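Home | Diary | Archive | Links | Contact

Diary – October

Up before seven to see whether the Fleltis rumour had turned into anything overnight. It hadn't, though three more sites had picked it up, all pointing back to the same forum post. The post says Fleltis will put out a new streaming box before Christmas, a small one that plugs straight into the back of the set, and that it will drop the old remote for one with a microphone in it. No picture of the box, no shop listing, and the person who wrote it has posted twice in four years.

I wrote it up anyway, in four paragraphs, with the word "rumour" in the headline. Keith Hapeta rang at half past nine to ask if I was sure. I said I wasn't, and that the headline said so. He wanted it held until Fleltis had answered his email. I said they had not answered one since spring. We left it up.

My own guess is that there is a box, but that it is a cheaper version of the present one and the microphone is wishful thinking. The present one still can't remember which input it was on when the power goes off. I would sooner they mended that.

Spent the rest of the morning on the Clondico set, which has to go back at the end of the week. The picture is good, better than I expected at the price, and the sound is thin. The menus are the trouble. It takes 10 presses to get from a film to the subtitle settings, and if you press Back once too often it drops you out to the home page and you start the film again from the beginning. I have put this in the review and I expect a letter about it.

Also in the review: the stand. It comes in 2 parts with screws of different lengths, and the leaflet shows them as the same length. I had it together the wrong way round at first and it leaned.
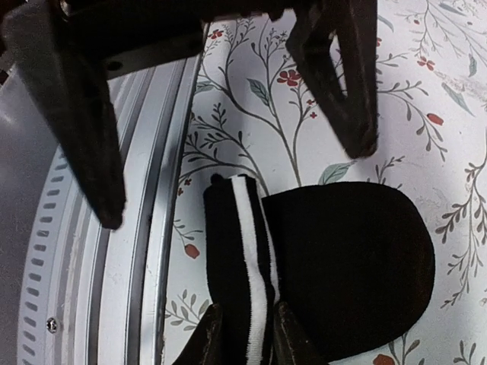

Black on the botanical print, with the metal rail to the left.

Lunch was soup. Then the catch-up services, which I have been putting off. Of the lot, only one will let you pick up on the television where you left off on the phone, and it lost my place again this afternoon. Jhosep Zapata says his works every time. He has the same set as me and the same phone, so I don't know what to make of that. He thinks it is my router. He has thought most things were my router since I bought it from someone other than him.

He came round at three with the Flindach adapter he had promised. It is meant to let an old set without any of the newer sockets take a signal from a laptop. We tried it on the set in the back bedroom and got sound and no picture, then picture and no sound, then both, with a green tint. Turning the cable round got rid of the tint. I can't see why it should have, the ends being the same. Left it running with a cookery programme for an hour and it held.

The price came up while he was here. The shop in town wants 107 for it, and Jhosep paid 100 even by asking. I don't think it is worth either unless you are very fond of the old television. He is – it was his first one, and he won't have a word said against it.

Email from Bolger at ten to five. They are moving the voice control update to the new year. It was due in the summer, and then it was due this month. The message thanks me for my patience and says the delay will give them time to "get things right for every customer". I have put a short note on the news page and changed the date in the buyer's guide, which now has more crossings-out in it than dates.

Readers' letters after tea. A man wants to know if he can turn off the adverts on the home page of his Bolger set. He can't, but he can unplug it from the internet, and I told him so. Someone else sent a long and very fair complaint that I never say how loud the fans are in these boxes. I will start. The Clondico has no fan. The one under my own television has, and I notice it in quiet films.

Checked the forum again at ten. The original post about Fleltis has been edited to say "early next year" in place of "before Christmas", with no reason given. Changed our piece to match and added a line at the bottom saying when. Keith's email still has no reply.

Tomorrow: finish the sound section, find the box the Clondico came in, ring the courier.

Last updated: October

This site uses cookies to remember your settings. By carrying on you agree to this. OK | Find out more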